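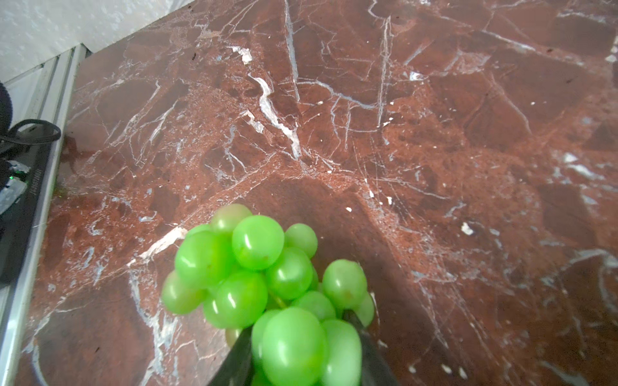

Iretti Overnight Rail Bag

Made by Pesilow for people who like to fall asleep in one country and have breakfast in another.

The Iretti started out as a favor. Villads Eyvindsson had spent the better part of a winter riding sleeper trains with a suitcase that wouldn't fit under any bunk he was given, and when he came home in January he asked our pattern maker, Elínborg Ásgeirsdóttir, whether she could sew him something softer. She could, and she did, and then his sister wanted one, and then a fellow he'd met in a dining car wrote to ask where it came from (we still have the letter!). So into the catalog it went, and we've been fussing over it ever since.

It's a soft-sided bag that opens along the long edge, so you can leave it lying flat under the lower berth and still get at everything inside without dragging the whole thing into the aisle at two in the morning. The top panel folds all the way back. There's a separate shoe pocket at one end, lined so it can be wiped out, and a shallow tray at the other for the things you want the minute you wake up: glasses, toothbrush, ticket, that half a sandwich.

We get asked about the hanging loop more than anything else. It's on the back, it's stitched through the frame board, and it will take the weight of a fully packed bag on a regular coat hook. Whether the coat hook will take it is another matter, and on some of the older cars we'd go easy.

The outer cloth is Naken, a tightly woven waxed cotton that softens up nicely after a few trips. It shrugs off a rainy platform, though if you're going to be standing in a real downpour please use the cover, which lives in its own little pouch on the bottom. Scuffs can be rubbed out with a thumb and a bit of patience. Please don't put the bag in the washing machine. A damp cloth and cool water will do it, and we sell the wax in small tins for when the cloth starts to look thirsty.

Details

Capacity: 38 liters
Weight empty: 3 pounds
Outer: Naken waxed cotton
Lining: undyed cotton, shoe pocket coated
Straps: two carry handles, one removable shoulder strap, 116 cm at full length
Colors: moss, ink, brick
Includes: rain cover, luggage tag, spare zipper pull

Add the Thoroddsen Insert

A padded divider that drops into the main compartment and turns it into two. Handy if you're sharing the bag with somebody whose idea of folding isn't the same as yours. It comes out in a second and stands up on its own, so plenty of our customers use it as a bedside caddy in the cabin. Sold separately, fits all Iretti bags made since the zipper was changed. If your zipper pull is round, you have the older style, so drop us a line before ordering and we'll sort you out.

Ordering

We sew the Iretti in batches of 200, and the brick color tends to go first. Orders placed before noon on Tuesday ship that same week. Repairs to seams, zippers and handles are free for the first owner, and we'll quote a fair price for everybody else. Just empty the bag before you mail it, and do check the shoe pocket.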